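Print this page | E-mail this article

3.2 Surface finish and moisture uptake

Butcher-block tops gain and lose width with the humidity of the room, and the finish sets the pace of that change. We compared two finishes, a penetrating oil (Lunine) and a water-based varnish (Vávra), on panels glued up from long strips of pale wood. Each panel was held at constant humidity for 18 days and then moved to a damp chamber for 7 days. Width was measured across the strips at five marked stations.

Oiled panels widened sooner than varnished panels, but both groups reached similar final widths. Most of the difference arose in the first two days. Unsealed end grain dominated uptake in both groups, in agreement with the earlier model of Quintana and Rizzi. Cupping was small when both faces received the same number of coats. Fasteners that cross the strips should therefore sit in slotted holes.

Contact: Purificación Quintana, Pedis Wood Laboratory | Copyright Pedis | Back to top

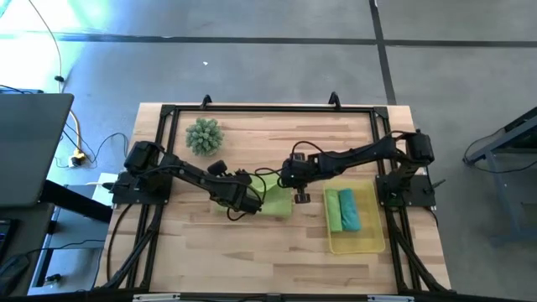 Figure 2. Light-toned butcher-block top with long strips and slightly darker streaks.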